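Workshop tips: picking soft and loose items with two arms

Planner settings we keep on the wall at Skustura. All of them apply to Cellness 2 with the Seleo grasp module.

Clear plastic bags. Depth readings through crinkled film are unreliable. Mask the whole bag as one obstacle and switch off grasp proposals inside it, or the planner will aim at whatever colour shows through.

Plush toys. Do not fit a box to them. Use the point cloud centroid, close on force, and re-segment after the lift. The shape in the jaws is seldom the shape that was on the table, so the collision model must be rebuilt before any sideways move. Allow 540 ms for this.
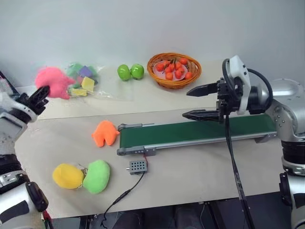

Pink plush held up in front of the bag; the other gripper is open over the work surface.

Toys that touch. Two soft items side by side often come back as one object. Lower the merge threshold to 8 mm and run the split again. If they still come back as one, push first and pick second.

Fruit in a basket. Treat the rim as a fixed wall and approach from above. Small tomatoes in a heap need a fresh view after every pick.

Belts. Register the belt as its own surface, with its own height. A single table plane fitted across two levels gives bad place heights on both.

Cables. Add hanging cables to the arm model as a loose sleeve. Error 251 in Bai nearly always means the sleeve was left out after a tool change. Reload the tool file and plan again.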